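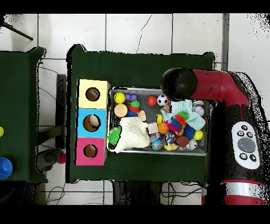 Mixed-toy tray, sorting boxes and arm at the comparison station.

Home Laboratory Guides Equipment Booking Contact

Comparing two grippers on the mixed-toy tray

Prepared by Loubna Hamdy for users of the Muklow Laboratory. Revised in July.

1. Purpose

This guide sets out the procedure for comparing two grippers on the same arm with the same set of objects. It was written for the Prosier two-finger gripper and the Farisska three-finger gripper, which share a mounting plate, but may be followed for any pair that fits the arm. Users should already hold the basic arm certificate. Those who do not should apply to Sanaa Soliman before booking the station.

The method gives a comparison between grippers under laboratory conditions. It is not a test of strength or of service life, and results should not be quoted as such.

2. Before starting

Book the station for a half day. A full comparison consists of 70 attempts with each gripper and cannot be completed properly in a shorter booking.

Check that the control software shows the correct tool. The tool weight and the tool centre point must both be changed when the gripper is changed. An arm running with the previous tool's settings will stop short of the object or press into it, and the whole run will have to be discarded.

Set the closing force to the lower of the two makers' recommended values and use that value for both grippers.

3. Preparing the tray

The tray should hold a broad mix of shapes and surfaces. Balls alone are not sufficient. Include smooth and spiky balls, at least one flat disc, small blocks, a rubber duck or similar irregular shape, and some cloth. The knitted cloth is to be draped loosely over part of the contents. It should not be folded flat or tucked under the other items.

Objects may rest on top of one another. Do not arrange them in rows. Empty the holding bag into the tray in one movement, spread the contents by hand until nothing stands clear of the others by more than a ball's height, and then lay the cloth.

Place the three boxes to the left of the tray with their round holes uppermost. The order is yellow, blue, pink, with the yellow box furthest from the user. The drop positions stored under the name Thomas assume this order.

4. Running the comparison

4.1 Fit the first gripper and tighten the plate screws in a cross pattern. Load the matching tool settings.

4.2 Move the arm to the waiting position over the upper right part of the tray. Confirm that the wrist camera shows the whole of the tray with no part of the gripper blocking the view.

4.3 Start the attempt. The arm selects an object, closes on it, lifts it clear and carries it to a box. The user does not help the object into the hole.

4.4 Record the result as one of the following:
- placed
- dropped during travel
- lost on lifting
- no grasp
- more than one object lifted

4.5 Return each object to the tray after its attempt. Mix the contents again by hand after every 7 attempts, with the arm paused.

4.6 When the set is complete, fit the second gripper and repeat from 4.1. Mix the tray fully before the first attempt.

Any object that falls to the floor during a run is to be left there until the arm has been paused. Users must not reach beneath or beside a moving arm.

5. Reading the results

Compare the totals first, then the totals for each type of object. A gripper with the better overall figure may still be the poorer choice for cloth or for flat items. In the laboratory's records, which now stand at 2,170 attempts across all users, the disc accounts for the largest share of "no grasp" results with two-finger designs. Cloth is the most common cause of "more than one object lifted" with three fingers.

Differences of two or three attempts in a single run should not be reported as a finding. Repeat the comparison on a second booking, with the grippers used in the opposite order, before drawing any view.

6. Closing down

Return the arm to its rest position, remove the gripper and place it in its own case. Save the run file to the shared drive under the user's surname and the gripper name. Worn finger pads should be reported to Sanaa Soliman and noted in the station log.

Related guides: Changing a tool plate; Wrist camera setup; Storing drop positions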